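Speaker notes: Hand comparison, Kemetti vs. Gautam
Talk slot Friday, 20 minutes plus questions

Slide 1. Title
Say who I am and that Umesh Sandhu ran half of these trials. He's in the room, so the wiring questions can go to him.

Slide 2. What we wanted to know
We had a two-finger gripper, the Kemetti, that had been on the arm since we started. It's fast and it rarely breaks. Then we got budget for a multi-fingered hand, the Gautam. The question was whether the hand earns its place on jobs with ordinary hand tools. Leave boxes and bottles out of it – the Kemetti already does those well and I don't plan to spend time on them.

Slide 3. Setup
Same arm for both. Same controller, the Casum, same firmware all the way through. Table, plastic basket, one tool at a time. The job is to pick up the tool, carry it over the basket, hold it for five seconds, lower it in, let go. A person resets between runs. Head camera only. We did try a wrist camera in March and took it off again after a week, and I can explain that in questions if anyone cares.

Slide 4. Totals
3,782 attempts in all. 2,904 of those ended with the tool in the basket. Both grippers are in that number, so don't let people read it as a score for the hand. The split is on the next slide.
Pause here. Last time I gave this talk someone photographed this slide and quoted the total as the result.

Slide 5. Split by tool
Walk across the chart left to right. The Kemetti is ahead on the screwdriver and the flat scraper. The hand is ahead on anything with a round handle and weight out front: trowel, hand fork, brush. Point at the trowel bar. It has the biggest gap on the chart.

Slide 6. Why the trowel
With two fingers the handle acts like a pivot. The blade end is heavy and the tool rotates down in the grip while the arm is moving. We raised the grip force and the handle still turned. Rubber pads helped some. The hand has contact above and below the handle, and the thumb gives it something to push against.
Mention that the grip point matters. Close behind the ferrule is good. Back at the end of the handle, the hand has the same trouble as the Kemetti, only less of it.

Slide 7. What went wrong with the hand
158 runs were stopped by us, by hand, before the arm finished. Most were cable problems. The cable comes out at the back of the wrist and needs slack, and slack ends up on the table. If the planner picked a low path, the cable dragged on the basket. Umesh wrote a keep-out zone for it, which fixed most of the dragging and made some of the paths longer.
The rest were the thumb closing early. That's a timing issue between the Casum and the hand, and Rondura, who sold us the hand, sent new settings. Better, still not right.

Slide 8. Cost in time
The hand is slower to close. Over a full day you feel it. If your tools are flat or light, keep the two-finger gripper and save the money.

Slide 9. Next
Two things. A shorter cable with a clip on the forearm, and the same tests with the basket moved closer to the arm. We'd also like to swap in a tool the hand hasn't held before and see how it does with no tuning.

Slide 10. Leave this one up during questions

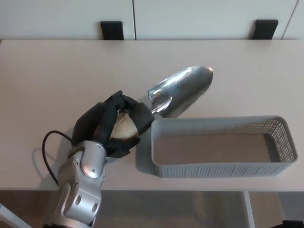 Gautam hand holding the trowel over the basket, cable looped out from the wrist.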